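Pay for the fingers, question the subscription

Greltura sells its home-assistance package in two parts: a hardware kit, with arm, gripper and cameras, and a task service billed monthly. The kit costs around 4,000 euros. I think the first part is fairly priced and the second is not, and the task that shows this best is the dullest one in the catalogue, hanging up keys.

Key hanging is sold as an entry-level task. The buyer supplies a rail of hooks, registers its position, and the service does the rest. In practice it is one of the harder things on the list. A bunch of keys has no fixed shape. The ring turns, the fob pulls it to one side, and the opening that has to pass over the hook may be facing anywhere when the arm arrives.

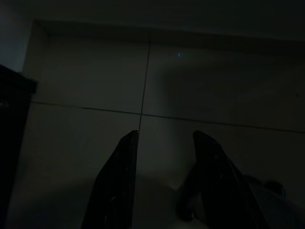 The wrist camera is the best component in the kit. It looks along the fingers, so the last part of an approach can be corrected from close range, where a view from above loses the ring behind the gripper. Its weakness is low light. The supplier's sheet asks for 200 lux at the work surface, and many hallways fall short of that in the evening. Duarte Rocha, who installs these systems for Grornton, adds a lamp to every quotation. I would do the same, and I would like to see the lamp in the box.

The fingers themselves can be swapped with two screws. Narrow tips hold a split ring well and wide ones do not. Greltura includes both, and on this point I have no complaint.

The service is another matter. Each task is licensed to one registered fixture. Move the rail to another wall and the task must be registered again, at a charge. Add a second rail and it counts as a second task.

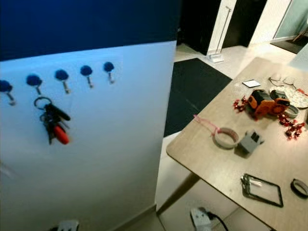 That rule made sense when registration meant a technician on site. It now means a short capture by the owner, processed remotely. Inês Baptista, who wrote to me after my last column, had paid for three registrations of the same rail during one redecoration. The work involved was hers.

The usual defence is that the fee pays for improvement of the underlying model. I accept that training costs money. The terms, however, cap attempts at 3,000 a year and give no success rate for any task. A buyer is paying for attempts – a failed one costs as much as a good one. Flitomholm, whose service is narrower and slower, at least publishes results by object type, and lists soft attachments such as cords and tassels separately from plain rings. They behave differently, and the customer should be told so.
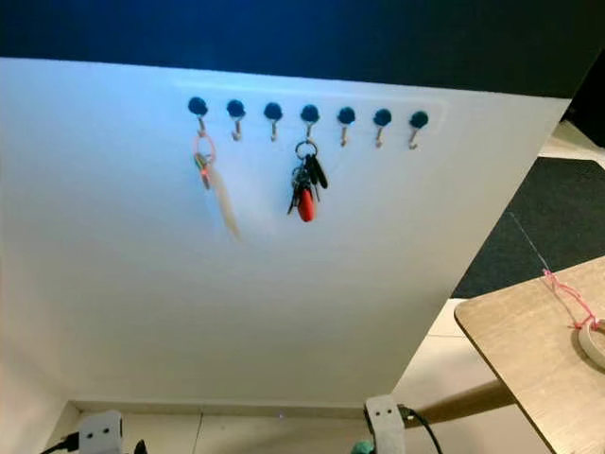

Can the kit be used without the task service?

The arm, gripper and cameras all run from the local controller, but the owner then has to supply the control software and train any task from scratch.

For a workshop with a programmer on the staff, I would buy the kit on those terms. For a household I would wait until the registration charge is dropped or the success rates are published. Either change would alter my view of the price.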